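About us

Stetum is a small company of 19 people. We make software that teaches robot arms to do work in the house and on the shop floor. Our office and our workshop are in the same building, and the coffee machine stands between the two, so everybody meets there.

We started with a question that Mireille Texier, our founder, heard from her clients when she still sold packing machines: "Very nice, but can it also clean up?" At that time the answer was no. Today our answer is: some things, on some days, if the objects are known to the machine.

Can a machine do the chores yet?

We prefer to tell you the situation as it is. Our shop-floor programme, Prorken, can sort parts into trays and load a shelf, and two customers use it each working day. The household programme, Palomino, is younger and has much more trouble. A factory shelf has the same shape every morning. In a home, people put things where they like, also in the bathroom, and the robot must take one object without pushing over the one beside it. Tall and thin objects are still difficult for us. Soft things, such as a wet towel, we do not promise at all.

For this reason each chore is first practised in simulation, where a fall costs nothing, and we change the objects and their places many times before a real arm may try.

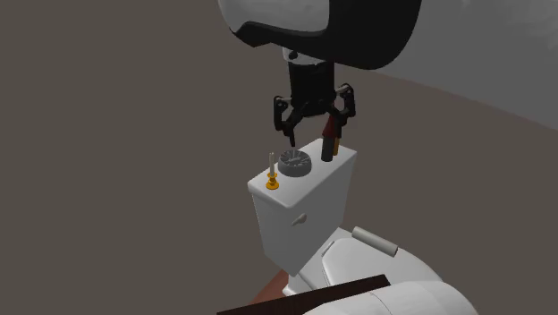 Palomino in simulation: the arm above a toilet tank with a candlestick and other objects on top.

When a chore goes well in simulation, it moves to Lelow, our test flat on the ground floor. It has four rooms with normal furniture, bought second-hand. There the results are always lower than on the computer, and we write both numbers in our reports to the customer. Some customers were surprised by this at first, but they stayed with us.

Working with us

We look for partners who have a real chore and some patience. If you have a workshop, a hotel or a care home, please write to us and describe the task in your own words. Drawings are welcome, also bad ones. Lelow is open for visitors on Monday afternoon, and you should ring the left bell.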